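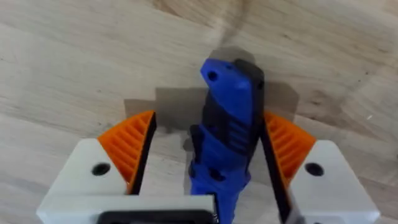
Page 1 of 3

Ticket 213: gripper closes on one side only, object leans to the right pad
Opened: 3/30/20
Reported by: Anouk Verstraete
Assigned to: Kristof Van Beek
Machine: Kukeo arm, shared workshop, bench end
Status: open

Symptom
On the blue and black handle the right contact strip presses along the side and the left strip stops short, with a gap. The wrist picture also shows a blocky grey patch across the tabletop behind the handle, and doubled edges down the handle's left side. Smooth dowels give the same gap. The fault was not present in January.

Checked so far
1. Close command. Target position 1001, reported position 1001. No error flag from the servo.
2. Orange ribbed pads. Taken off, swapped left to right and refitted the correct way round. No change. No tears in the ribs.
3. Black strips. Both bonded along their full length. Thickness measured with calipers, same on both sides.
4. White finger housings. Screws checked with the arm powered down. The left one took a quarter turn. Gap smaller afterwards but still there.

Comment, Ruben Vandenberghe
Treat the grey patch as a separate fault. I get it at 3000 kbit/s whenever the wrist moves and lose it when I save uncompressed stills. It has no bearing on the grip. Please open another ticket for the camera settings.

Comment, Kristof Van Beek
Agreed, camera moved to ticket 506. For the grip I suspect the left finger carriage. With power off it can be rocked by hand at the base bar and the right one can't. The spare carriage is from the second Galden print, which came out slightly tight in the slot. Will sand it and try.

Comment, Anouk Verstraete
If the bar has to come off, note where the washers go. The drawing in the folder is of the old version and shows them on the wrong face. Handle is back in the drawer under the Zelix supply for the retest.

Next steps
Fit spare left carriage (Kristof).
Rehome the gripper and run the close test with the dowel first, then the handle.
Record the gap with feeler gauges before and after.
Leave the close target at 1001 until the retest is done.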